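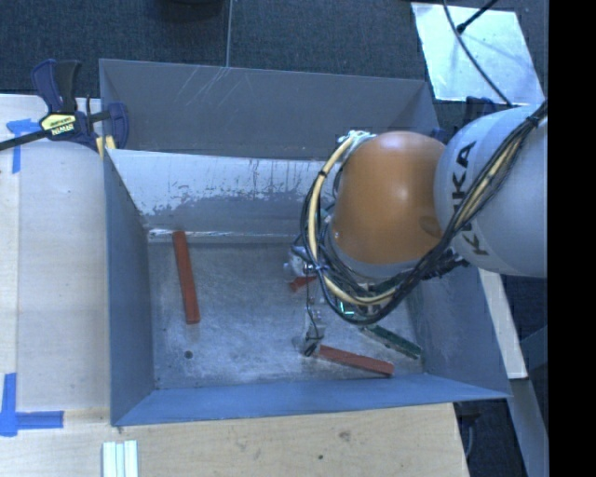 Red and green bars on the floor of an open metal bin with sloping sides.

The flat-bottomed crate is giving ground to the sloped bin in small-parts storage, and the reason is geometry. A vertical wall leaves a dead strip where it meets the floor. Long stock comes to rest along that strip, and fingers cannot get behind it. A sloping wall sends the piece back toward the middle.

Agnes Bråten, who lays out storage for the Nikville works, specifies a wall angle of 36 degrees for rectangular bar. Shallower walls hold the piece where it landed. Steeper ones cost floor area, and short bars begin to stand on end.

Surface matters as much as angle. Bare sheet metal scuffs early and then changes little. Paint on a slope chips along the line where most pieces strike — a cosmetic fault in dry storage, a rust problem in damp. Bråten leaves floors bare and has them wiped down every Friday.

Color is the cheapest sorting aid. At Nikville brick red marks one length and dark green another, and both stand out against worn gray at a glance. Bins are refilled when 5 bars remain.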